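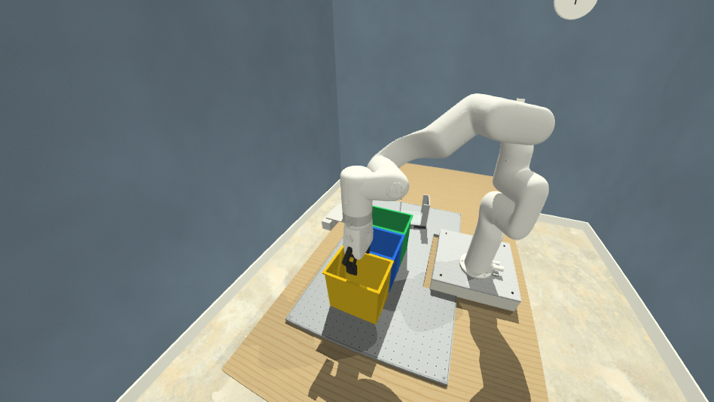

Simulated arm with its gripper at the yellow bin. Rendering: Greller

RUSTUTVILLE, March – Robotics software developer Greller has released results from Stedis, a method for training robot arms to sort small parts in simulation before they are moved to real equipment.

Stedis starts with 30 demonstrations of a sorting task, each one recorded in a simulated workroom. The software then produces 1000 variations by changing the arm's starting pose, the lighting and the position of the parts. A control policy is trained on the full set.

In tests at the company's Rustutville lab, policies trained this way were run for 300 trials on bin-sorting tasks. They placed parts in the wrong bin half as often as policies trained on the original demonstrations alone. Training took two days on a single workstation.

The test task uses three bins – yellow, blue and green – set side by side on a tabletop within the arm's reach. The policy has to pick up a part, choose the bin and let go without touching the rim.

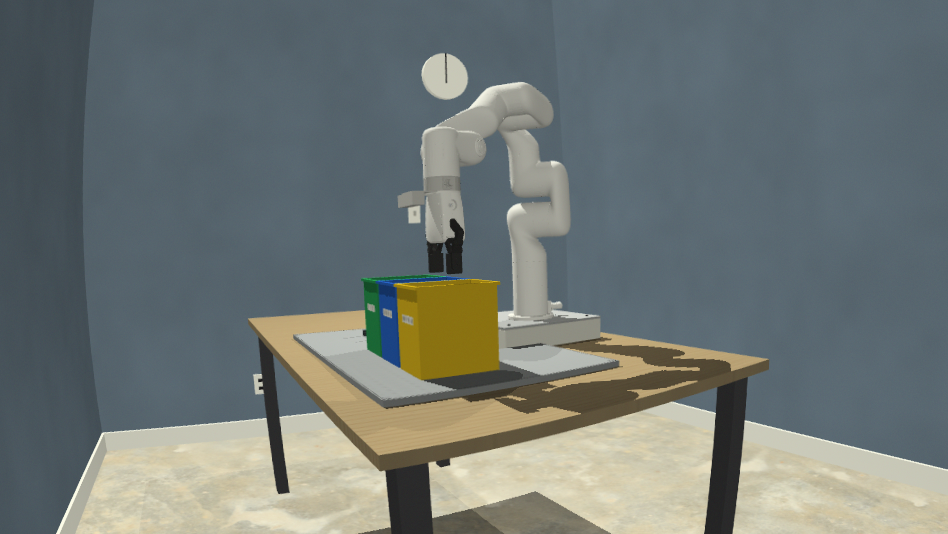 Greller Research News, Issue 30, p. 2

A camera mounted at the wrist supplies one of the views used in training. Greller found that this view mattered most in the last part of each motion, when the gripper is close to the bins. Policies trained without it stopped too high or came down off center.

The company also reported where the method falls short. Errors went up when parts were stacked on top of each other, and changes to the shape of the bins required new demonstrations. Shadows cast by the arm caused trouble in early versions – the variations now include a wider range of light directions.
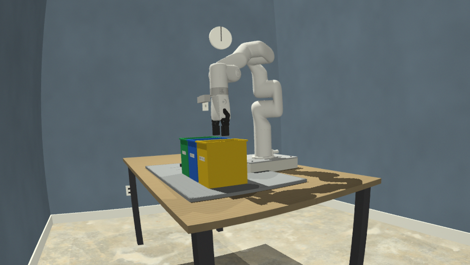

The gripper over the row of bins in the simulated workroom. Rendering: Greller

Løken, a maker of parts-handling equipment, will try Stedis on one of its own sorting lines beginning in June. Greller will publish the trial results, including failed runs.

The simulated workroom and the original demonstrations will be available to university labs on request.

About Greller
Greller develops training and simulation software for robot arms used in light manufacturing. The company is based in Rustutville.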